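Keeping the Hand Grippers in Shape: A Talk With Keabetswe Masilela
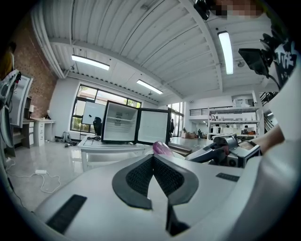 By Carter Bergeron
Monday, May 25, 2026

Keabetswe Masilela looks after the handheld grippers at Agbeko, and she starts with the pads.

"People ask about the cameras first," she says. "The cameras are fine. I spend most of my week on pads and screws."

The grippers are held in the hand, one per side, and used to record tasks that a robot arm will later be trained on. The current job is a mini fridge on a white table: door open, things in, things out. Masilela has kept the station since July, when she took it over from Tarek Ashour, who moved to the Mellcombe site.

The white gripper has a V-shaped bracket lined with black textured mesh. The mesh is glued on and it lifts at the edges. Masilela presses each edge with a thumbnail before the first session. If it moves, the pad comes off.

"You can't just add more glue on top. I tried that. The pad ends up higher on one side and you see it in the recordings. So I peel it, clean off the old glue with alcohol, let it dry, and put a new one on. Then it sits overnight under a clamp."

The other gripper, with the gray metal jaws, needs less of that and more attention to its screws. They back out with use. She puts a paint mark across each screw head and the body so that a turn shows at a glance. Thread locker goes on the ones she never wants to open and stays off the rest.

"Tarek locked all of them," she says. "I had to heat two of them to get them out, and one stripped anyway."

Ashour, reached by phone, did not dispute it. "They were coming loose every day," he said. "I'd had enough."

Cables take up more of the log than anything else. By Masilela's count the station has recorded 2,358 sessions, and 511 entries in the maintenance log were made over the same period. Of those, 446 concern a cable or a connector. Most are small: a plug reseated, a tie replaced. Her rule is that a cable leaving a camera mount gets a loose curve and is tied to something that doesn't move. She wants the connector to carry no pull when the operator's wrist turns all the way over.

The wrist strap has its own check. Themba Radebe, who operates the grippers most afternoons, likes it tighter than she does. "If it slides, my hand gets tired," Radebe says. "She says I'm wearing out the strap. Probably I am."

Calibration is done after any pad change and after any drop, however short. The jaws are closed fully, opened fully, and the readings are saved. Then she records a test pick with one object and plays it back before letting anyone start.

"Kofi wanted to skip the playback," she says, meaning Kofi Akpalu, who plans the sessions. "We lost a whole afternoon that way. The width reading was stuck and we didn't know until the files were checked."

Akpalu now leaves time for it in the schedule.

Her next job is a set of molded pads from Kokmont, meant to replace the glued mesh. She has tried one pair and is not ready to switch. They go on faster, she says, but the corners are stiff, and thin items slip out near the tip. She has asked for a softer version and is waiting for it.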